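The Last Ferry to Darkireck

The ferry stopped at Teltach in February, and after that you had to go round by the road, which took 3 hours if the pass was clear. I had gone over to sell my mother's house and meant to be back by the weekend. I stayed 16 days.

The house was at the top of the village, next to the old Lolberg bakery. It had been shut up since the autumn. I lit the stove the first night and slept in the kitchen in my coat. In the morning I started on the cupboards.

She had kept everything. There were 200 jam jars under the stairs, all washed, with the lids on. There were bus timetables for buses that no longer ran. In the dresser I found a shoebox of letters in my father's writing, posted from the harbour at Yalçınkaya the year before I was born. I put the box on the windowsill and went back to the jars.

The man from the agency came up on the fourth day. He walked through the rooms, knocked on the walls and said the roof would put people off. I asked him what he thought it would fetch. He wrote a number on the back of his card and laid it face down on the table, as though it might upset me. It was lower than I had hoped but I had hoped for too much.

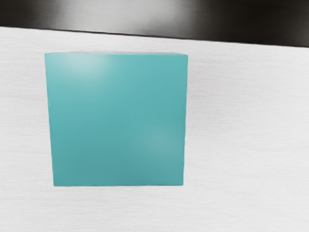
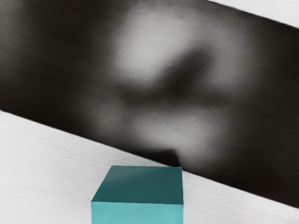 After he had gone I read the letters. There were 11 of them. My father wrote mostly about the weather and the price of rope. In one he said he had seen a blue coat in a shop and would have bought it if he had known her size. In the next he asked for her size. There was no coat in the wardrobe that matched, and I looked twice.

I knocked at the bakery and asked the woman there if she remembered one. She wiped her hands and thought for a while.

"She had a blue coat," she said. "She gave it to my sister when the river flooded."

"Did your sister keep it?"

"She was buried in it."

She gave me a loaf and wouldn't take the money. I carried it back up the steps. Then I turned the card over, looked at the number again, and rang the agency to say I would have the roof done first.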